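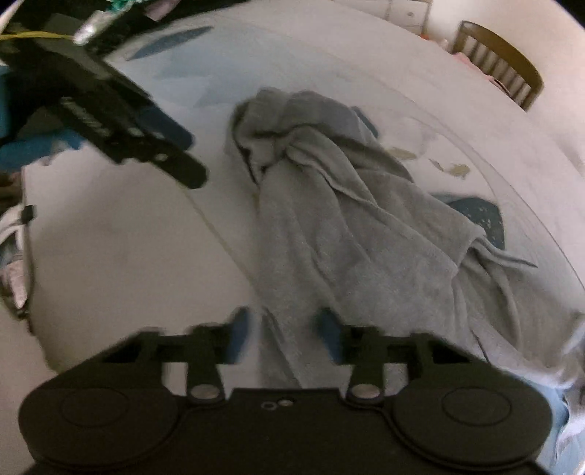 3.2 Household survey

Questionnaires on laundry habits were mailed to 500 households in Mistadia and Agudelo in September. Each household kept a diary for 20 days, noting every load, the water setting and how the items were dried. Halilović's earlier diary form was used with two changes - the question on ironing was dropped, and towels were listed apart from bedding.

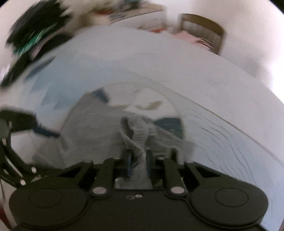 Diaries with more than 2 blank days were left out of the analysis. Households in Agudelo washed towels more often than those in Mistadia, but ran smaller loads. Line drying was common in both towns (Figure 2).

Figure 2. Loads dried on a line, by town and household size. Homes with shared laundry rooms are not shown.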